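Search this site Enter keywords Go

Print this page | E-mail this page

Drarnwood Library to Extend Evening Hours and Open Local History Room

Sat 7 June

The Drarnwood Public Library will stay open until 9 p.m. on weeknights under a plan approved this week by the library's board. The new hours apply to the main building on Garnine Street and will remain in place through the end of December, when the board will decide whether to make them permanent.

The library has closed at 6 p.m. on weeknights for several years. In a survey mailed to cardholders last winter, 59 percent of those who replied said they could not reach the building before closing on a normal workday. Parents of school-age children and residents who commute out of town were the two groups most likely to ask for later hours.

Evening service will include the circulation desk, the public computers and the second-floor study rooms. The children's area will close at 7:30 p.m. Interlibrary loan requests may be dropped off at any time the building is open but will be processed during the day only. Weekend hours will not change.

The board also approved the opening of a local history room in the former periodicals office on the ground floor. The room will hold the Oyelaran Collection, a gift of more than 400 maps, letters and business records relating to the town and the farms north of it. The papers have been in storage while staff members prepared a catalog, which can now be searched at the reference desk.
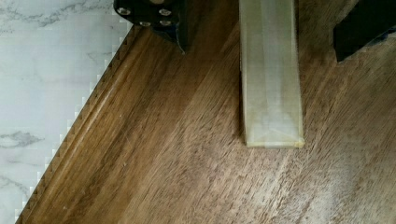
Visitors who wish to use original papers will be asked to sign in, leave bags and coats at the desk and take notes in pencil. Personal cameras may be used without flash. Copies will be made by staff at the usual rate, with a limit of 50 pages per visitor per day. Items too fragile to handle have been scanned and may be viewed on the computer in the room.

Work on the room was supported by a grant from the Falletti Fund, which also paid for new shelving and a climate control unit. The cost of the longer hours will be met from the library's operating budget. The board stated that no branch services will be reduced as a result of the change.

The library is asking residents to lend family photographs of Drarnwood for scanning. Its goal is to add 1,000 images to the local history files by the end of the trial period. Owners will receive their originals back within three weeks, together with a digital copy. Photographs showing streets, schools, shops and places of work are of particular interest. Lenders should write any known names and places on a separate sheet and should not mark the photographs themselves.

Forms for lending photographs are available at the main desk and at both branches. Groups wishing to visit the local history room should call the reference desk at least one week in advance. School groups may be scheduled on weekday mornings before the room opens to the general public.

Print this page | E-mail this page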